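**De:** Soon-im Shim
**Para:** lista tareas-y-máquinas
**Fecha:** 15/9/22
**Asunto:** Re: ¿Para cuándo fregar los cacharros?

Hola a todos:

Contesto a Horațiu, que lanzó la pregunta y se quedó sin respuesta más tiempo del que merecía.

> El 498 de la lista lo leí dos veces y sigo igual. Veo vídeos de máquinas que doblan toallas, que abren neveras, que llevan un vaso de un lado a otro, y luego en mi cocina y en el taller todo lo que se lava lo lavo yo. ¿Estamos cerca de que una máquina recoja y ordene cosas frágiles, o me jubilo antes? No me mandéis folletos, por favor.
>
> Horațiu Ardeleanu

Horațiu, folletos ninguno. Yo estoy muy animada con esto, ya me conocéis, pero voy a intentar contarlo con las partes feas incluidas. Llevo desde abril dándole vueltas a una sola faena, recoger el material de vidrio en un banco de laboratorio, y creo que enseña más sobre tu cocina que cualquier robot que dobla toallas. ¡Es fregar los platos, pero con platos transparentes!

El vidrio es lo que peor lleva una cámara. En una bandeja blanca, un matraz casi desaparece: queda el cuello, algún borde, y poco más. Un trípode negro al lado se ve de maravilla, así que el sistema tiende a fiarse del trípode y a adivinar el resto. Y los tubos de ensayo, con esa boca tan pequeña, hay que cogerlos por el cuerpo y dejarlos derechos en una gradilla donde la holgura es mínima. 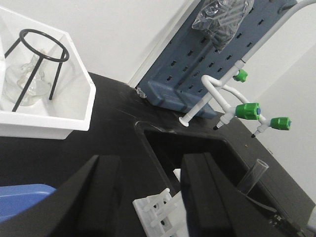

## Lo que ya sale bien

Mover un objeto rígido y opaco de A a B, con A y B conocidos, está resuelto para casi cualquier uso práctico. Bram Wouters me decía hace poco que en Bakker descargan cajas así toda la jornada y ya ni hablan del tema. Meter una cosa en un compartimento ancho también va bien, porque el compartimento perdona. Lo que me entusiasma es que ahora se enseña con demostraciones: alguien hace la tarea guiando los brazos, se repite, y el sistema va sacando la maña. En Clollura juntaron 3098 demostraciones para una sola rutina de orden. Parecen muchísimas, lo sé, pero hace unos años ni siquiera teníamos claro qué había que grabar.

Siv Amundsen, que es más escéptica que yo, me recuerda siempre que una demostración en un banco despejado vale poco para un banco de verdad. Tiene razón a medias. La mayoría de los puestos de trabajo están bastante más ordenados que una cocina.
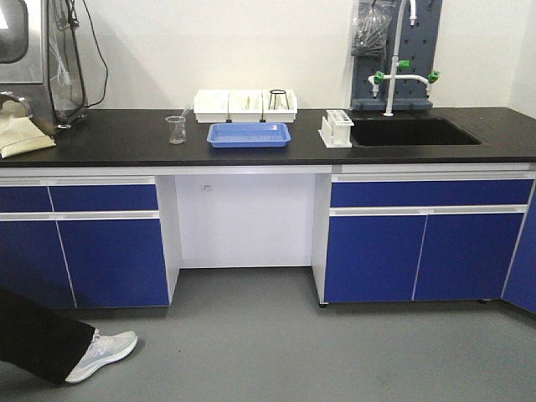
Mi apuesta personal es que el orden llegará antes que el lavado, y con diferencia. Para ordenar basta con saber dónde vive cada cosa, y eso en un laboratorio suele estar decidido de antemano: el matraz cónico en su compartimento del organizador, los tubos de pie en la gradilla junto al fregadero, la bandeja azul delante. Para lavar hay que decidir si algo está limpio, y ahí seguimos flojísimos (un residuo seco en el fondo de un vaso me cuesta verlo hasta a mí). Además está el agua, que deforma todo lo que hay detrás, y los grifos, que cada fabricante monta como le parece.

Otra cosa que se olvida es lo fino y suelto. Una varilla apoyada en un vaso se mueve en cuanto rozas el vaso. Los agitadores, las pajitas, los cubiertos de tu cajón, Horațiu, son todos de esa familia, y en Pretora les dedicaron más de 3000 intentos antes de atreverse a publicar un porcentaje. Con dos brazos mejora mucho: uno sujeta y el otro coloca, igual que haríamos tú y yo.

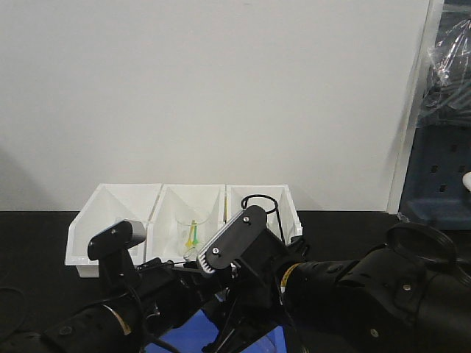 ## Entonces, ¿te jubilas antes?

Para el taller diría que no. Si tus piezas son siempre las mismas y les das un sitio fijo, se puede empezar a probar ya con tareas sueltas, asumiendo que alguien mira. Para la cocina de casa, yo esperaría sentada, aunque con una sonrisa.

Si alguien tiene números propios con vidrio, sobre todo fallos, que los mande a la lista y los junto con los míos. Horațiu, dime qué piezas lavas tú en el taller y de qué tamaño, y te contesto con algo más concreto.

Un abrazo,
Soon-im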